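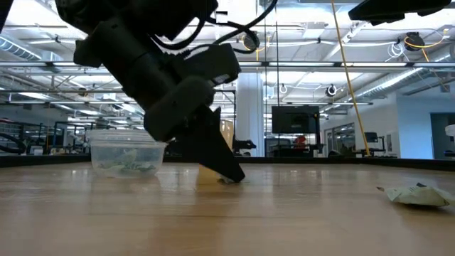 The Inmont worktable

The Inmont is the bench we reach for when a job involves a lot of small things: sorting, counting out, folding, wrapping, fiddling about with pots and lids. It has a pale wooden top and a black metal frame, and it's made at Cistico's workshop in Droltaston. We've been wanting to give it a proper page for ages! The top has a bit of shine to it, enough that a clear pot set down on the wood gets a faint reflection underneath and a row of ceiling lights turns up as bright streaks along the grain. If you work under strip lights and glare bothers you, have a look at the matt finish further down. If you like a top that looks lively (we do), the standard finish is lovely.

The top

Light wooden strips laid side by side in the butcher-block style, with the grain running in long parallel lines. It's a warm, blond sort of colour that brightens up a lot in daylight. There's plenty of variation from strip to strip, and no two tops come out the same, so please don't order two and expect a perfect match. We put ours side by side in the packing corner and the left one is a shade pinker. You stop seeing it after a week.

What we really like about a pale top is how well you can see what's on it. Dark things jump out straight away, and so does anything bright. Clear things are harder, as they are on any surface, so if you use clear pots it helps to put something in them or to stick with a pot that has a good flared rim. The strips also make a handy rough guide for lining things up. You can set a stack of paper square to the edge just by following a line.

The finish is from Papadopoulos and goes on in thin coats before the top leaves the workshop. Wipe it with a damp cloth and dry it off afterwards. It doesn't need oiling, and we'd ask you not to oil it, as the oil just sits there going sticky.

The frame

Black aluminium extrusion, running all the way round the top to make a slim raised border. The border is the part people ask us about most. It's a real help with small parts, as a rolling pen or a dropped bead tends to stop at the edge and stay with you. It does mean you can't sweep crumbs straight off into your hand. A dustpan brush and a bit of patience, or a small hand vacuum, which is what we use.

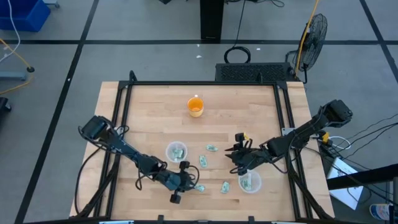 The other nice thing about an extrusion frame is that you can fix things to it wherever you like. The slots take ordinary T-nuts, so a lamp, a hook for scissors or a roll holder can go on any side and be moved the next day when you change your mind. No drilling, no holes left behind. We started with a lamp on the back rail, moved it to the left, then moved it back again, and the frame looks none the worse for it.

Vertical posts at the corners and angled struts lower down keep the whole thing stiff. Lean on one side while you're pressing down a stubborn lid and it stays put. On an uneven floor you'll want to spend a few minutes with the adjustable feet (supplied, in the little bag with the hex keys). Do this before you load the table up, and do it again after a week or so once everything has settled.

Sizes and weights

Width across the frame: 1,058 mm
Depth: made to order, up to the same as the width
Height, low version: 695 mm
Height, tall version: 800 mm
Evenly spread load: 80 kg
Frame colour: black only
Top: light wood strips, standard or matt finish

The low version suits sitting and the tall one suits standing for shorter people, or perching on a stool. If you're tall and plan to stand at it all day, 800 mm will feel low and you'd be happier with longer posts. Ask us and we'll quote for them. We can't go lower than 695 mm without losing the struts, and we don't want to lose the struts.

Setting it out for sorting

There are no rules, but after a good long while with the Inmont we've settled into some habits. Keep the middle clear. It's tempting to put your pots there, and then you spend the whole session reaching over them. We like one pot to the left and one to the right for whatever is being split up, and a third in a different colour at the far side for anything that needs a second look. An orange one is brilliant for this! You never mistake it for the others, even when you're tired and your mind is on tea.
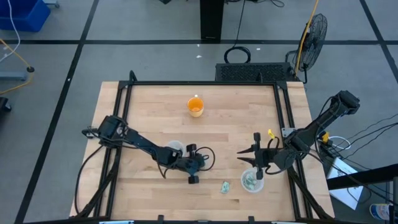
The Inmont set out for sorting, with clear cups and an orange one at the back.

Short, round cups are better than tall ones. They're harder to knock and easier to get your fingers into. Clear ones let you see from the side what's gone in, so you can spot a folded slip in the wrong pot without tipping everything out. If you're working with paper, fold it before you start. Flat sheets drift about whenever a door opens, and a fold also gives you something to pick up by.

Leave yourself a landing patch too, an area where things go before they've been sorted. Ours is at the front. Wrappers and offcuts get a place of their own well away from it, otherwise they creep back in among the good stuff and you sort them twice.

Where to put it

The Inmont works best with room on every side. It will go against a wall, but the border and the slots are just as useful at the back as at the front, and it's a shame to hide them. In a big open room it makes a good shared table, with two people facing each other and both able to reach the middle. Daylight from one side is ideal. It bleaches the look of the wood a little while the sun's on it, and the grain comes back as soon as a cloud passes.
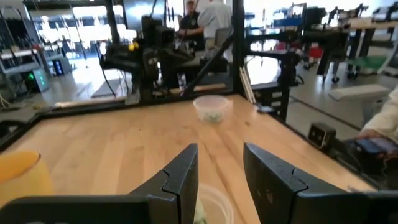
Looking across the top towards the raised black border.

Cables want thinking about early on. If you're going to have a lamp or a charger on the table, run the lead along the outside of the rail and down a post. Cable clips for the slots are sold separately and they're cheap, so get more than you need.

Delivery and putting together

It comes flat in two boxes, one for the top and one for the frame. The top is awkward more than heavy, and it's much easier with a second pair of hands. Build the frame upside down on a blanket, leave every bolt finger-tight until the last one is in, then turn it over and tighten everything up. The top drops into the border and is held by brackets from underneath. Please don't glue it. Wood moves a bit with the seasons and the brackets allow for that.

We send frames out from Droltaston as they're finished. Made-to-order depths take longer than the standard ones, and March is always our busiest month, so allow a bit extra if you're ordering then.

Extras

Slot clips for cables, pack
Lamp bracket, black
Longer posts, price on request
Replacement feet, set
Spare top, standard or matt
Small tin of Papadopoulos touch-up finish, for scratches

Spare tops fit every Inmont of the same depth, old or new. Measure the inside of the border at the front and again at the back, and send us both numbers with your order.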